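Folding and Sorting – Gallery
Skonach Textile Room

20 November 2020
133 shares | 5 comments

The pages in this gallery follow the cloth work in the Skonach textile room, from the shelves to the table and back again. The cloths are plain squares and rectangles in solid colors. Henrike Hamann chose the colors in January, and we have kept to them ever since so that one set can be told from another at a glance.

Most of the notes are mine. Wilmer Rengifo and Flor Cárdenas added corrections where I had the order wrong.

The shelves

Cloths are stored flat, in stacks, with the fold facing out. We tried rolling them for a while and went back to stacks. Rolled cloths take up less room but they come off the shelf with a curl at both ends, and the curl has to be pressed out by hand before anything else can be done. There are 80 cloths in the full set. Abelardo Correa keeps the list on the inside of the cupboard door.

The wash

Everything goes through on a cool cycle, darks and brights apart. The orange ones lost some dye the first 2 times and have been fine after that. No softener – it makes the cloth slide, and a slippery cloth won't hold a crease.

Orange in the green tray

The orange cloth is in the tray, still bunched, with one corner hanging over the front rim. A folded purple cloth lies on the left and a folded blue one on the right, both set at an angle on the gray marble-patterned floor.
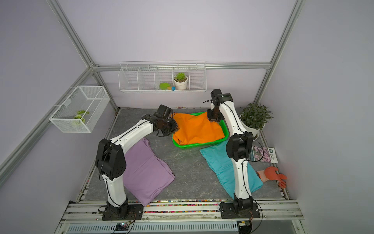

The trays

Our trays came from Villanueva. They are shallow enough to reach into from any side, and the corners are rounded, so nothing snags. A cloth can go in folded or loose. Cristian Huanca prefers loose for the first round, then folded once the others are out of the way. Rinse the trays at the end of the day and stand them on edge to dry.

Folding

Halves first, then halves again. Smooth from the middle toward the edges and line up the corners before pressing the crease. Thick hems should end up on the inside. If the edges are off by more than a finger's width, open the cloth and start over – fixing the last fold never fixes the first one.

Putting away

Same color together, fold facing out, no more than 5 to a stack. Stained or frayed cloths go in the mending bag on the hook by the door. Flor empties it at the end of the month and marks the list.

Comments (5) | Share this gallery (133)

Contact the textile room | © 2020 Skonach | Back to top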